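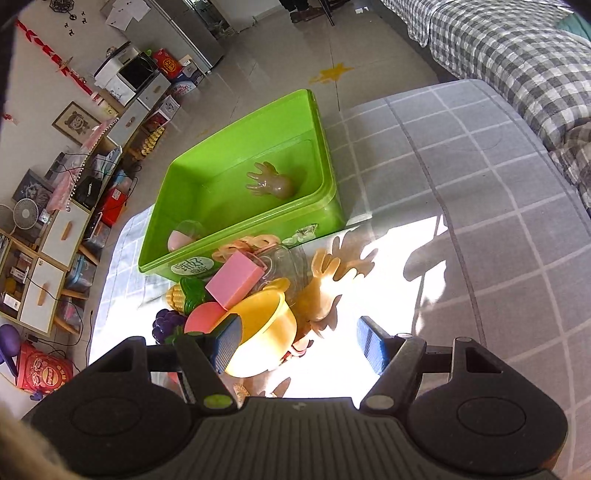
The Great Toy Clear-Out, April Edition

Hello again! For anyone new to this page, I post a gallery every spring when we go through the kids' things, and every spring I say it will be quicker next time. It was not quicker. We started after breakfast and the last drawer went back in at 2 in the afternoon, with a very long snack break somewhere in the middle (I regret nothing).

The play mat always gets the first turn. Everything that lives in a bin gets tipped out onto it, then it all goes back in one piece at a time, and anything that doesn't get a yes goes in the hallway. The gray-and-white checks hide crumbs a bit too well, so I like to do this part in the morning when the sun comes in across it.

Play food

We have so much play food. The yellow corn with the green husk is a favorite and gets served at every single meal, usually with the purple grapes, which is a combination I have now pretended to enjoy up to 2000 times. The little yellow pot stays too, obviously, or what would we cook the corn in? Some of the fruit comes from my cousin's old Fakhoury set and some from the Ramstead market, and I gave up long ago on keeping the two apart.

The green bin

I love this bin. It's a really bright green, so it's easy to find under a blanket, and it's low enough for small arms to reach the bottom. Tall toy boxes are a menace, if you ask me, because all the good stuff sinks. My rule is that the pile has to fit back in without pushing. If I have to push, we keep sorting.

The rubber hands

Yes, the hands are staying. I asked very nicely and was turned down. They're see-through and sort of tan, and they turn up in the oddest spots, so I've found them in a rain boot and also in the bread box. My neighbor Sudheer Nambiar came by to return a ladder and went home with one in his coat pocket (he brought it back, sadly).

Sponges and other bits

The pink sponge block was meant for bath time and somehow moved in with the toys. It has been a mattress, a cake and a bus, so I've stopped trying to move it back. The pink and clear egg has been promoted to treasure and goes in the bin last, so it ends up on top.

The low cabinets

The wooden unit with the white doors is where the puzzles and board games go. We got it secondhand in Drirnitz, and Teun Van Damme helped me get it up the stairs, for which I still owe him dinner. I cleared out 11 puzzles this year! Most were missing a piece or had been outgrown, and the good ones are going to the playgroup on Tamoteo Street. If you're going and want first pick, send me a message.

The yellow star

People always ask about the star on the floor. It's just a sticker, and it has survived more mopping than I ever expected from it. We use it as the "stand here while I find your other shoe" spot. The tiles are pale, so I like having a bit of color down there.

The final tally

We ended up with 14 bags and boxes in the hallway, counting the baby clothes from the top of the closet. The plaid blanket went in the wash, the mat got a good shake off the balcony, and the corn was back on the menu by dinner. Bookshelves are next, so leave me a comment if you have a good way to store those giant picture books that don't fit anywhere!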